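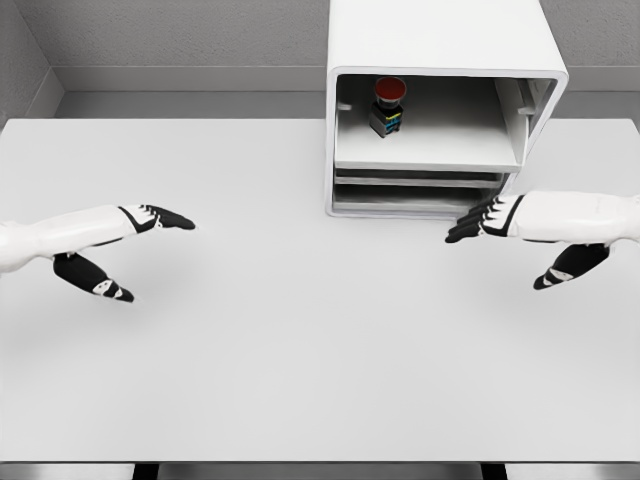
The big white table, with the open cabinet at the back and the red stop button inside it.

About Fudport

Hello, and thank you for wandering over to this page. We are always a little surprised when people do, as most of our visitors go straight to the class list or the opening times, and quite right too. But if you like to know a bit about a place before you spend an evening in it, put the kettle on and we'll tell you how we came to be.

Fudport is a small cookery school for grown-ups who would like to feel more at home in their own kitchens. We teach ordinary cooking, by which we mean soups, bread, pies, dumplings, a proper roast, what to do with half a cabbage, and how to make a dinner out of the tail end of the week's shopping. We don't train chefs and we have never wanted to. There are very good colleges for that and we are happy to point you towards one.

How it started

The school was begun by Hajar Belhaj and Guilan Yin, who met in the queue for a second-hand mixer and ended up buying it between them. (It still works, though it has to be held down by somebody with a firm hand when there is bread dough in it.) Hajar had spent years running a canteen and Guilan had been teaching evening classes in bookkeeping, and the two of them got into the habit of cooking together at Guilan's flat, one showing the other what her mother or grandmother used to make. Friends came to eat. Then friends of friends asked if they might come early and watch, and before long there were 10 people in a kitchen meant for two, with coats piled in the bath.

That was plainly not going to do, so in June of the following year they took on the ground floor of the old Gomska building, which had been a button warehouse and then a carpet showroom. We were finding buttons under the floorboards for months. Guilan keeps the nicest ones in a jam jar by the till and children are allowed to choose one to take home.

What we teach

Our longest-running course is Plain Cooking, which goes on for four evenings and covers knives, stock, eggs and pastry, in that order. People often ask if they can skip the knives. You can't, I'm afraid, but it is a very jolly evening and you go home with a large tub of vegetable soup.

After that there are single sessions, which change with the seasons and with whatever Hajar has been reading. The Xiao evenings are Guilan's, named after the aunt who taught her to fold dumplings, and they fill up faster than anything else we put on. Casta is our bread club, which meets in the mornings for those who have caught the baking bug and want company while things rise. There is a good deal of tea drunk at Casta and not all of the talk is to do with bread — we have had two engagements and a long-running argument over marmalade.

Beginners are welcome at everything. We have had students who had never boiled an egg, and one gentleman of eighty-three who wanted to learn his late wife's ginger cake from a recipe card with half the amounts missing. It took him three tries. He now brings one in at Christmas and it is very good indeed.

The people

There are four of us. Hajar does most of the teaching and all of the shouting about oven gloves. Guilan teaches too, and looks after the bookings and the money. The other two of us share the washing-up, the shopping, the answering of letters and the writing of pages like this one, and would like it known that we can also make a decent white sauce.

Coming to see us

Groups are kept small so that everybody gets a turn at the stove. Aprons are provided, and so is supper, as we all sit down and eat what we have made at the end of the evening. Please wear shoes that cover your toes, and do tell us when you book if there is anything you can't eat. We can nearly always work round it, given a few days' notice.

If money is tight, have a word with Guilan. We keep a place back on most courses at a lower price and you won't be asked to explain yourself.

You are also very welcome to drop in for a look round before you decide on anything. Ring the lower bell, as the upper one belongs to the dentist, and give us a minute to wipe our hands.

This page was last tidied up on May 20, 2025.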